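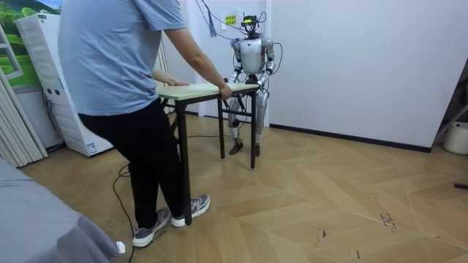 Kundero folding table, pale top on black metal legs.

Kundero folding table
Lustisholm range
£177 including delivery
In stock

A narrow rectangular table with a folding metal frame. Use it as a worktop in a utility room, a desk in a spare room or an extra serving table when people come to eat. When it isn't needed it folds down and stores behind a door, in a wardrobe or on its side under most beds.

Kundero is the larger of the 2 folding tables in the Lustisholm range. The smaller one, Grube, has the same frame and a shorter top, and is meant for balconies and hallways. If you are choosing between them, measure the space with a chair in it. A person sitting at Kundero has room for a laptop and a pad of paper side by side. At Grube it is one or the other.

The top

The top is 18 mm thick with a thin edge all the way round. The surface is smooth and hard enough for ordinary household use: folding clothes, writing, wrapping parcels, sorting post, a sewing machine. It wipes clean with a damp cloth. We don't recommend cutting directly on it, and hot pans need a trivet or a folded tea towel underneath.

The corners are square, so the table sits tight into the corner of a room and two tables can be pushed together with only a thin line between them. Customers who run craft stalls often buy a pair for this. There is no clip to join them, but the feet grip well enough on most floors to keep the gap closed.

The frame

Black metal legs and braces, with a lock on each side that clicks when the legs are fully open. Always listen for both clicks before putting anything on the table. The locks are stiff when new and ease with use. If one stays stiff after a few weeks, a drop of sewing machine oil on the hinge will help - wipe off the extra before it finds its way on to a carpet.

Each leg has a rubber foot. They are safe on wood, tile and vinyl. On soft wood floors, lift the table instead of dragging it, as grit caught under a foot will leave a scratch whatever the foot is made of. Replacement feet can be ordered from the spares page and push on by hand.

Moving and setting up

Kundero can be carried by one adult when folded. Opened out it is awkward for one, mostly because of its length, and we suggest a person at each end. Take hold of the top near the corners with your fingers underneath, agree which way you are going, and set all four feet down together. Don't lift it by the braces.

To open the table, lay it face down on a rug or blanket, pull the legs out until both locks click, then turn it over.

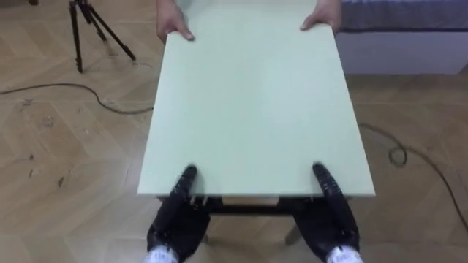
Turning it over is the part where most knocks happen, so clear a little more floor than you think you need and keep the long edge away from door frames and radiators. Once it is standing, press down on the middle of the top with both hands. It should feel firm, with no rocking. If it rocks, check the locks first and the floor second. Older houses are rarely level and a thin piece of card under one foot is usually enough.

To fold it away, turn it face down again, press in both lock buttons and bring the legs in one pair at a time. Keep fingers clear of the hinges. The legs lie flat inside the edge of the top and a strap holds them shut. If the strap won't reach, one pair of legs has gone down in the wrong order. Open them and start with the pair that has the strap.

Where it fits

The most common use we hear of is next to a washing machine or dryer. A narrow table against the wall gives you somewhere to fold and stack things as they come out, and it can go away again at the end of the job if the room is also the way to the back door. It is low enough to work at sitting down. Taller people who want to stand and iron or fold for a long time may find themselves bending, and should look at the height before ordering.

In a bedroom it makes a reasonable desk for homework or a few days of working from home. The crossbars are set near the floor, so there is room for knees, though you will probably end up resting your feet on the bar. The paint will show wear there sooner than anywhere else.

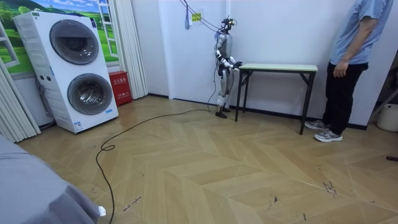
Kundero placed along a wall, with the crossbars near the floor.

It can go outside for an afternoon, but it is an indoor table and should come in before the dew. Water left standing on the edge will get in over time and the top will swell. This is not covered by the guarantee.

What it will hold

Kundero is made for everyday loads spread over the top: full laundry baskets, a printer, a buffet lunch, a medium-sized aquarium without water while you clean it. It isn't made for sitting or standing on, or for a bench vice. Put heavy items over the legs and lighter ones in the middle. If you are leaving something heavy on it for months, check the locks from time to time.

Cleaning and care

Warm water and a little washing-up liquid is enough for the top. Dry it afterwards. For ink or felt-tip, use a small amount of surgical spirit on a cloth and try it first on a corner that will face the wall. Avoid scouring pads and anything with bleach in it. The frame only needs dusting. Chips in the black paint can be touched up with any metal paint in a matt or satin black.

Store the table dry and somewhere with a bit of air. Garages and sheds are fine in summer, less so from November on.

Delivery and returns

Kundero is sent in one flat box, ready built. There is nothing to screw together and no tools are needed. The box is long, so if you live up a narrow stair it may be easier to unpack in the hall and take the table up on its own. Keep the box until you are sure you want to keep the table - we can only collect returns in their original packing.

Please look the table over when it arrives. Corner damage in transit is the usual problem and we will replace a damaged table at our own cost if you send us a clear photo of the corner and one of the box. Small marks on the underside are left by the hinge jig in the workshop and are not treated as faults.

Guarantee

The frame, hinges and locks are covered for 3 years in normal home use. The top is covered for the same time against splitting and lifting at the edge. Use in cafes, nurseries, offices and hire businesses is not covered, but Mimaria sells spare locks, feet and straps for all Lustisholm tables, including ones bought from other shops.

Details

Name: Kundero
Range: Lustisholm
Type: folding table, rectangular
Top thickness: 18 mm
Frame: metal, black
Assembly: none
Guarantee: 3 years, home use
Price: £177
Sold singly. Chairs not included.

Also in this range

Grube folding table
Spare feet, set of four
Spare strap
Spare lock, left or right (please say which when ordering; left is the side nearest the strap)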